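Why Is Glue Sticky?

Think about the last thing you stuck together. Maybe it was a birthday card, or a paper crown, or a leaf glued into your nature notebook. You rubbed on some glue, pressed down, and waited. A little while later, the two pieces had turned into one piece! How does that work? Let's find out, and along the way we'll meet bees, birch trees, a very messy snack, and a gecko.

First, two kinds of sticking

Scientists have two words for what glue does, and they sound a lot alike.

The first word is adhesion (say it: ad-HEE-zhun). Adhesion is when one thing holds on to a different thing. A raindrop clinging to a window is adhesion. So is a crumb on your chin.

The second word is cohesion (ko-HEE-zhun). Cohesion is when a thing holds on to itself. A raindrop stays in one round blob because all the tiny bits of water inside it are pulling on each other.

A good glue needs both. It has to grab the paper, and it has to hang on to itself so it doesn't split down the middle. Have you ever peeled two papers apart and found glue on both sides? Then the adhesion was fine and the cohesion gave up first. If all the glue stayed on one side and the other side came away clean, it was the adhesion that let go. You can be a glue detective every time something falls apart!

Paper is bumpy

Run your finger over a sheet of paper. It feels smooth, doesn't it? Now imagine shrinking down until you are smaller than a speck of dust. That same sheet would look like a giant pile of spaghetti. Paper is made of thin threads called fibers, which mostly come from wood, and they are all tangled up with gaps and holes in between.

When you rub glue on paper, it sinks into those gaps and wraps around the fibers. Then it sets, and it's stuck in there like tree roots in the ground.

That's also why a dry glue stick doesn't work very well. If the glue can't squish into the little gaps, it has nothing to hold on to. Pressing hard helps push it in. (Pressing hard with your whole body does not help more. I tried this in second grade and bent the card.)

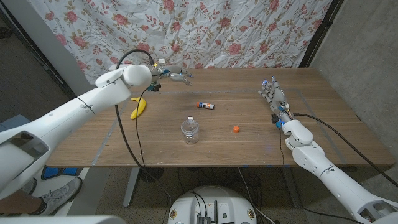
So what makes the glue set? In most school glues, the answer is water leaving. The sticky part of the glue is made of very long, stringy molecules. Picture a bowl of cooked noodles. While there is plenty of water in the bowl, the noodles slip and slide past each other. Let the water go and the noodles grab on to their neighbors, and then good luck getting one out!

The water in glue goes two ways. Some soaks into the paper, and some floats off into the air, which is called evaporation. This is why you should always put the cap back on. A cap keeps the water in, so the noodles keep sliding. Leave a glue stick open on your desk for a day or two and the top turns hard and crusty.

Liquid glue has more water in it than a glue stick. That makes it runny, and it takes longer to dry. It can also make thin paper go wavy. The fibers drink up the water and swell, and they don't all swell by the same amount, so the paper buckles. Glue sticks have less water and more of the firm stuff, a bit like soap, that lets them hold their shape in the tube. You turn the bottom, up it comes, and you can draw with it like a fat crayon.

Sticky stuff in nature

People did not invent stickiness. Nature had it long before us!

Bees collect sticky sap from trees and mix it into something called propolis. They use it to plug cracks in the hive.

Mussels, the shellfish that live on rocks by the ocean, make tough little threads with glue on the ends. Waves crash into them all day and they stay put.

And then there are geckos. A gecko can run straight up a window, and it doesn't use any glue at all. Its toes are covered in hairs so tiny that they get super close to the glass, close enough for a very small pull between the two to add up to a strong grip.

Long, long ago, people made glue by heating birch bark until a black tar came out. They used it to fasten stone points onto wooden handles.

Try it: the banana test

Is a banana sticky? Mash a small piece with a fork, spread a little on a strip of paper, and press another strip on top. Do the same thing with a glue stick, and again with a paste made of flour and water. Write the name on each pair so you don't mix them up, and leave them until the next morning.

Now pull each pair apart slowly. Which one held best? Look closely at the torn places. Did the paper rip before the glue let go?

Solange Beaudoin, who teaches third grade in Boststead, tried this with her class in August. The flour paste did so well that one pair of strips tore right through the paper! The banana strips went brown and smelled interesting.

Ask a grown-up before you start, throw the banana strips away when you're done, and don't eat any of your experiments.

Words to know

Adhesion: when one thing holds on to a different thing.

Cohesion: when a thing holds on to itself.

Evaporation: when a liquid turns into a gas and drifts off into the air.

Fiber: a long, thin thread. Paper is full of them.

Molecule: a very tiny piece of something, much too small to see.

Something to think about

If glue is so sticky, why doesn't it stick to the inside of the bottle? Here's a clue: think about what has to leave before the noodles can grab each other, and whether it can get out when the lid is on.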